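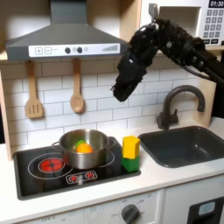 Cozinha de brincar, com exaustor e micro-ondas branco.

Cozinhar numa cozinha de 7 metros quadrados

Olá outra vez! A carta deste mês vai toda para a cozinha, a minha, que é minúscula e que andei a arrumar de uma ponta à outra desde fevereiro (sim, desde fevereiro, sou lenta e gosto de mudar de ideias a meio). Muitos de vocês escreveram a perguntar como é que se cozinha a sério num espaço em que não cabem duas pessoas ao mesmo tempo, e eu lá fui adiando a resposta porque ainda tinha caixotes no corredor.

Comecei pelas gavetas. Tirei tudo para cima da mesa da sala e fiquei a olhar para aquilo com uma certa vergonha: três raladores, uma quantidade absurda de tampas sem caixa e um fatiador de ovos que nunca usei na vida. Metade foi para dar. O resto voltou para dentro com uma regra só, que é a de que aquilo que uso todos os dias fica à altura da mão e aquilo que uso no Natal fica lá em cima, ao pé do teto.

Depois vieram as prateleiras. Comprei as da Skotilo, as estreitinhas, e gostei tanto que acabei por pôr mais uma ao lado da janela para as especiarias. A montagem é que foi uma novela! Os parafusos que vinham na caixa não serviam para a minha parede, que é daquelas que se desfazem só de se olhar para elas, e tive de ir à Matar comprar buchas próprias. Fui duas vezes, da primeira trouxe o tamanho errado.

O frasco onde guardo o arroz leva 5 quilos e foi a melhor compra do ano, custou-me 39 euros e não me arrependo nem um bocadinho. É grande, fecha bem e deixei de encontrar grãos espalhados pelo armário. As massas ficaram em frascos mais pequenos, reaproveitados do grão e do tomate. Para tirar a cola dos rótulos uso azeite com bicarbonato, deixo ficar um bom bocado e esfrego com um pano velho. A cozinha fica a cheirar a salada, mas passa.

Quanto à bancada, tomei uma decisão radical e tirei de lá a torradeira. Agora mora no armário de baixo e sai de manhã. Ao princípio irritava-me, depois habituei-me, e ganhei espaço para estender massa de pizza sem ter de ir para a sala com o rolo debaixo do braço.

No total gastei 616 euros, já com a tinta e com a torneira nova da Karent (a antiga pingava de noite e eu já sonhava com aquilo). Podia ter gastado menos se tivesse esperado pelos saldos, mas quem me conhece sabe que esperar não é o meu forte.

Falta-me ainda resolver o canto atrás da porta. Estou indecisa entre um carrinho com rodas da Fullo e uns ganchos simples para pendurar os panos e os aventais. Se alguém tiver o carrinho, escreva-me a dizer se as rodas aguentam bem num chão de mosaico, que o meu é cheio de desníveis.

Na próxima carta mando a receita da sopa de abóbora com gengibre que fiz no domingo de estreia da cozinha e que já repeti vezes sem conta. Vão pondo a abóbora de lado!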